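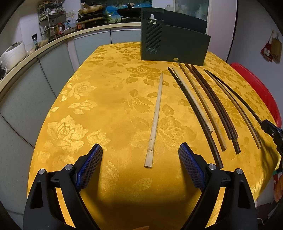
Call for participants: Lurkano student manipulation project

Lurkano is a student project on household manipulation. We teach robot arms to do small table jobs by showing them how people do the same jobs with hand-held grippers. The project runs through the fall and spring terms and is open to students in any department. We are now taking people for the spring group.

What the project covers

The spring task is sorting and putting away chopsticks. It is harder than it sounds. Chopsticks are thin, they roll, and they come in different lengths and shades of brown, so a program that does well with one pair can fail with the next. Patterned tablecloths make it harder for the software to tell where a stick ends. Participants collect demonstrations, label them, train a model on our lab computers, and test it on an arm.

The group enters the Kurnidier student competition in April. Teams there work at a table they have not seen before, with chopsticks supplied by the organizers. The run is timed. Last year we entered the cup-stacking event and finished in the middle of the field, mostly because our demonstrations all came from the same two kitchens.

Who we are looking for

We have 8 places. They are divided between demonstrators and software members, and you can ask for either or both.

Demonstrators work with a gripper in each hand, at home or at a table we arrange. You pick up, turn, and place objects, reset the table, and do it again. You need steady hands and patience. No robotics background is required. Left-handed people are welcome and we would like more of them. If you have a kitchen or dining table you can use for a few hours at a time, say so in your application. Ordinary, lived-in rooms are fine. Please do not clear the counters or change the tablecloth for us, but do put away mail, papers with names on them, and family photos.

Software members write and maintain the scripts for checking, trimming, and labeling recordings, and help with training. You should be able to write basic Python and use version control. Experience with machine learning is useful but we can teach what you need.

Time and pay

Expect two sessions a week, usually starting at 4 p.m., plus one group meeting. Demonstrators are asked to complete almost 50 hours over the term. Hours are paid at the regular student assistant rate. Software members can take the project for course credit instead, if their department agrees. You cannot receive both for the same hours.

Before the first session everyone does a short training at the Lolel workshop. It covers how to hold and clean the grippers, how to charge them, what counts as a usable recording, and what to do when a pad comes off. Equipment is signed out at the workshop and has to come back at the end of each session week.

Recordings and privacy

Recordings show the room you work in. You will sign a consent form, and so will any adult you live with whose shared space is used. You can ask for a recording to be deleted at any time before the group's data set is closed in March.

How to apply

Send a note of one page or less with your department, your year, which role you want, and the hours you are free. Demonstrators should add the size of the table they plan to use. Software members should add a link to any code they have written, including class assignments.

Leave applications in the Lurkano box at the Stöckli building front desk or use the form on the project page. Applications close in mid-December. We will answer everyone before the break, and training starts in the first week of the spring term.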